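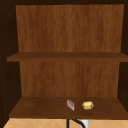

How to Run the Cabinet Demonstration on an Open Day

This guide is for staff at the Ponden site who present the simulated kitchen to visitors. Please read it through before your first session.

1. Start the simulator at least 19 minutes before the first group arrives and load the kitchen file named Stondgate.

2. Set the view to face the wall cabinet. Check that both objects are on the bottom shelf and that the shelf above is clear.

3. Tell visitors what the task is: the robot must take one object from the bottom shelf and place it on the shelf above. Say plainly that the kitchen is a computer model.

4. Invite a visitor to choose the packet or the round yellow item. Enter the choice and press Run.

5. If the attempt fails, let it finish – visitors often ask useful questions at this point. Press Reset before the next attempt.

Groups may include up to 55 people. Larger parties should be divided between the Ponden and Dervishi rooms.

Questions about the software should be sent to Temitope Oyewole.

Last revised: May 31, 2022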